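Inicio | Trabajos | Segundo ciclo | Archivo | Contacto

Etiquetas en dos idiomas: lo que leemos en los embalajes
Trabajo de la asignatura Lenguas en contacto – Arwel James

Llegué a este tema por una caja de galletas. En la residencia de Pevoncombe, donde vivo desde el curso pasado, la cocina es común y cada persona deja sus paquetes en el estante. Una noche esperaba el agua para la pasta y leí una caja por los cuatro lados. El mismo texto estaba en inglés y en francés, pero el francés era más largo y tenía una palabra que el inglés no tenía. Al día siguiente pregunté a la profesora si se podía hacer un trabajo sobre eso y me dijo que sí, con la condición de que mi material fuera recogido por mí y no de internet.

El objeto del estudio

Quise saber cómo se reparten el espacio dos lenguas en un embalaje. No me interesan aquí las instrucciones largas de dentro, que son otro género, sino el texto de fuera: nombre del producto, tipo de producto, advertencias, contenido. Este texto es breve, casi no tiene verbos y por eso las diferencias entre lenguas se ven bien.

Reuní 135 embalajes entre febrero y abril. Una parte viene de la residencia, otra del almacén de la papelería Fitton, donde me dejaron mirar antes del reciclaje, y otra de mis compañeros de clase. De estos embalajes copié 1.174 segmentos. Llamo segmento a cada unidad de texto que está separada de las otras por un espacio, una línea o un signo. Después eliminé los que eran solo marca, cifra o código, y quedaron 678 para el análisis.

Cómo trabajé

Copié todo a mano en fichas, con la lengua, la posición y el tamaño relativo de la letra. Al principio usaba cinco tamaños, pero yo misma ficha la clasificaba diferente en dos días distintos, así que los reduje a tres: mayor, igual, menor. Para las dudas de francés consulté el manual de Lynch que está en la biblioteca, y para la parte de tipografía los apuntes de Kutov del primer semestre. Debo decir que mi francés es de nivel intermedio – es posible que algún matiz se me haya escapado.

Lo que encontré

El resultado más claro es el orden. Cuando hay inglés y francés, el inglés va primero en la gran mayoría de mis fichas. Las dos lenguas suelen tener el mismo tamaño si están en la misma línea, y entonces las separa una barra vertical, una barra inclinada o un punto. Si están en líneas diferentes, la segunda es a menudo más pequeña.

El segundo resultado es sobre la longitud. El inglés pone varios sustantivos juntos sin ninguna preposición, y el francés necesita «de», «à» o «par» para decir lo mismo. Aproximadamente 50 segmentos muestran este caso de manera muy limpia. A veces el francés añade también un participio, y el lector recibe una explicación que en inglés tiene que deducir.

El tercero no lo esperaba: el nombre comercial casi nunca se traduce. Queda solo, en letra grande, y las lenguas empiezan a repartirse el espacio debajo o al lado, con letra más fina.

Dificultades

Muchas cajas estaban rotas o dobladas y perdí texto. Tampoco supe qué hacer con las siglas. «LED» pasa a «DEL» en francés, pero otras siglas quedan en inglés en los dos textos, y no encontré una regla. Las puse en un grupo aparte que merece otro trabajo. También me falta comparar con embalajes en español, que en mi colección son muy pocos y casi todos de comida.

Compartir (6) | Comentarios (1)
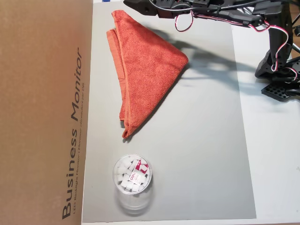
Marisa: Lo de las siglas me parece lo mejor del trabajo, yo no lo dejaría para otro. En español decimos «led» como una palabra normal y hasta le ponemos plural, ledes, así que tendrías tres soluciones diferentes para comparar. ¿Guardaste las fichas de ese grupo?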